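Publications > Field Robotics Notes > Public Demonstrations > Section 4

0 comments 32 shares

4. The open day demonstration

4.1 Setting and visitors

The demonstration took place in April at the Walldale site, in the ground-floor room normally used for arm calibration. Visitors were admitted in groups and stood behind a waist-high barrier along one side of the room. Each group was given a short spoken introduction and then watched the arm work through a set of food handling tasks on a table laid out as a small snack counter. The introduction did not mention failure rates, as we wished to record remarks made without prompting.

The counter task had been chosen by Delia Ulloa after an earlier visit to the Hirdale laboratory, where the objects on show were plain blocks and cylinders. Visitors there had asked few questions about the arm and many about what the blocks were for. Familiar goods were expected to reduce this effect. They also brought difficulties of their own, discussed in 4.3.

4.2 Control and procedure

The arm was run with the Plekeo controller in its slow mode, at 70 per cent of the speed used in our own trials. A staff member held the stop button throughout. Between groups, the objects were put back by hand to the starting layout, using a printed plan kept beside the table. Small differences in placement were left uncorrected – the controller does not depend on exact starting positions, and the time between groups was short.

Written comments were collected on cards at the exit. The cards asked for one thing the visitor had expected and one thing the visitor had not. Cards left blank on either side were kept in the set but excluded from the coding. The coding scheme follows Espinoza, with the two categories for speech removed.

4.3 Object choice and grasp planning

Soft and wrapped goods are harder to grasp than rigid ones, and the planner treats them separately. It first estimates the long axis of the item and then closes the fingers across it. Where the item lies in a container, the approach must also clear the rim.
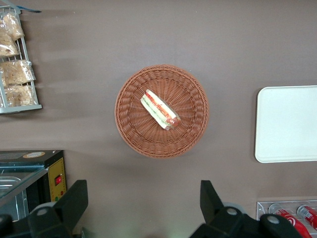 Figure 4. Wrist camera view of the counter layout, with the gripper open.

Grasp width was fixed before the open day and was the same for all groups. A narrower setting gives a firmer hold on cans but leaves little room for error on bread. The wrapped sandwich in Figure 4 lies diagonally in its basket, so the wrist has to turn before the fingers can close across the roll. Clear film adds a second problem, in that bright reflections may be read as edges. Several cards mentioned the turn of the wrist, which their writers took for hesitation. We had not planned to explain this movement, and in later groups a sentence on it was added to the introduction. Cards from before and after the change are reported separately in Section 5.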